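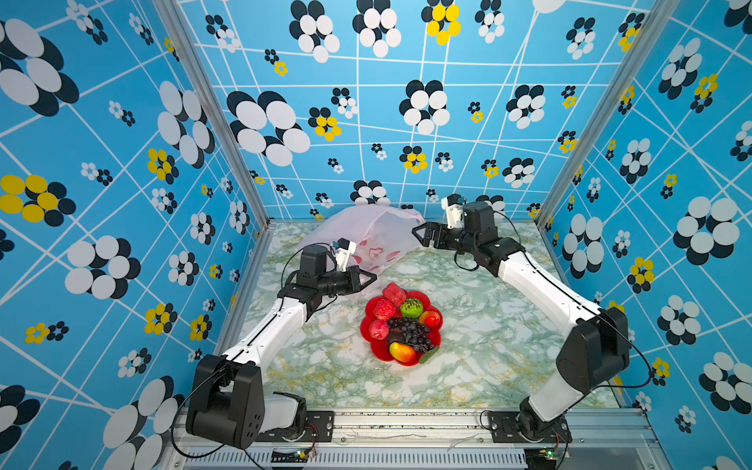

Search this newsletter Enter keywords Go

New on the bench: the Minum two-arm kit from Wistance

By Baptiste Picard
26/08/2018

Print this item | E-mail to a colleague

Wistance has sent us the Minum kit for review, and we have now worked with it long enough to give a first opinion. The kit is sold to schools and small laboratories which want to start with two-arm handling without buying industrial machines. You receive the two arms with their grippers, the controller boards, the cables and a license for Cliteo, the program that records and replays the movements. The table and the rails you must find yourself.

The assembly is well explained. Kevin Espinoza did the mechanical part in one afternoon, and he had only one complaint: the screws for the mounting plates come in two lengths and the bags carry no label. I did the software part. Cliteo installed without trouble on our older computer, but it asks for the license number again at each start, and I hope they will correct this soon.

For the trial we chose a task which sounds simple, to take play fruit from a plate and put it in a plastic bag. The hard objects are quickly learned. The grapes are more difficult, as they spread out and the gripper must choose where to close. The bag is the most difficult of all. One arm should hold it open while the other brings the fruit, and the timing between the two is where you will spend your evenings. We made 60 recordings before we were satisfied with our own way of guiding the arms.

The wrist cameras deserve their own paragraph, because they are the part of the kit I like best. The picture arrives in Cliteo with little delay and you can place it beside the view from the fixed camera. Both fingers stay in view at the bottom, so you can judge the space between them before you close. What I would do differently is the table. We have a glossy marble pattern with yellow and green veins, and from the wrist it gives a soft shine, with the thin pink plastic hanging into the view on the right side. A see-through material over such a busy surface is a severe test for any camera. If you prefer an easy beginning, take a plain matte board.

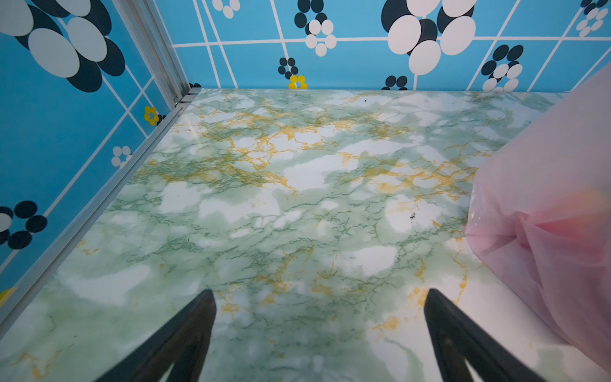 Support from Wistance is polite but slow — my first question waited two days for an answer. The manual is good for the arms and rather short for the calibration, where I had to read one page several times. A new edition is promised for December.

My opinion for now: a serious kit at a fair price, for people who have patience with software. We keep it on the bench and I will write again when we have tried the cloth folding.

Comments

Salcedo: Does Cliteo let you slow down only one arm during replay? With our old kit this was impossible.

B. Picard: Yes, there is a separate speed setting for each arm, in the second menu.

gripperfan: Same problem with the screws. I sorted them with a ruler.

marthe_l: Please test it with cloth soon, we must decide before December.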